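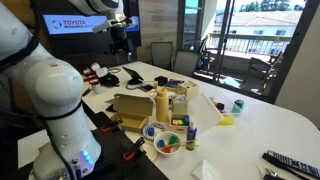 Brorkotbridge Library Extends Evening Hours

The Brorkotbridge Public Library will stay open three evenings a week beginning in July, the Library Board announced in April 2026. The main reading room, the children's section and the public computers will be available until 9 p.m. on those evenings. The Neltard Street branch will keep its present schedule.

The change follows a survey of cardholders held over the winter. Of the 600 residents who replied, most asked for later closing times, and many said they could not reach the library before it closed on workdays.

"Residents told us clearly what they needed, and the Board has acted on it," said Library Director Athina Deligiannis. "Students and working parents in particular will have more time to use the collection."

Funding for the added hours comes from the town's general budget and a grant from the Economou Fund, which has supported local reading programs for 19 years. The grant also covers the purchase of 100 large-print titles, to be shelved near the main entrance.

Evening programs will include a homework help desk and a conversation group for adults learning English. Milovan Dumitrescu, head of adult services, will oversee both. Registration for the conversation group opens in June at the front desk, and there is no fee.

Parking in the Zudport Avenue lot will be free to library visitors after 5 p.m. Materials may be returned at any time through the outside book drop. Questions about the new schedule may be directed to Yesenia Quintero in the Director's office.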